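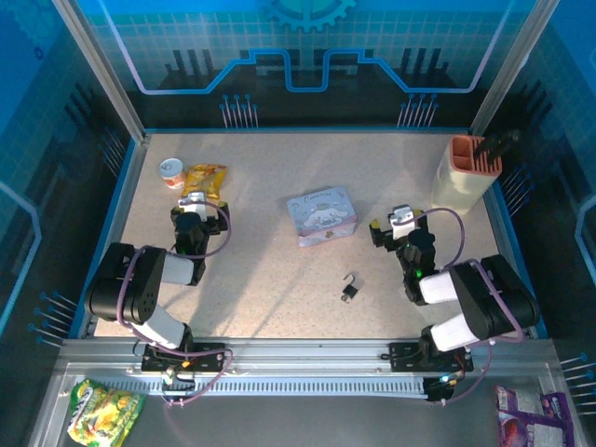

Head's Diary, April

The placement of new students for the coming year was completed this morning. The school received 88 applications for the lower grade, and each child sat a short reading paper and a short paper in arithmetic. The papers were marked by two teachers working apart, and the marks were then compared. In 14 cases they differed enough for a third reading, and I did these myself after lunch.

Mrs. Engelbrecht asked that the results not be posted on the board by the main door, as was done last year. I agreed. Letters will go to families instead, and the reading groups will be made known to the children by their own teachers on the first day of term. No group will have more than 30 students. The Mabaso branch school has been told of this limit and will follow it — their rooms are smaller than ours in any case.

Mr. Kruger reported on the Furkmont reading books. The order was for 543 copies, and over half have now been received and stamped. The rest are held up at the printer. He proposed that the upper grades share copies until the balance is delivered, and a notice to this effect will be placed in the staff room.

At three o'clock I met two parents who wished their son to be moved up a grade. His arithmetic is strong. His written work is well behind it, and I showed them both papers. They did not agree with the decision to keep him where he is, but they asked sensible questions and took home a list of books. Lerato Engelbrecht will hear him read again after the first six weeks, and the matter will be looked at then.

The timetable for the lower grade is still not settled. Music and the second language fall in the same hour on two mornings. Riaan Kruger has offered to give up his early period, and I have written to the branch school to ask whether their language teacher can travel before nine.

The spare key to the book room has not been returned.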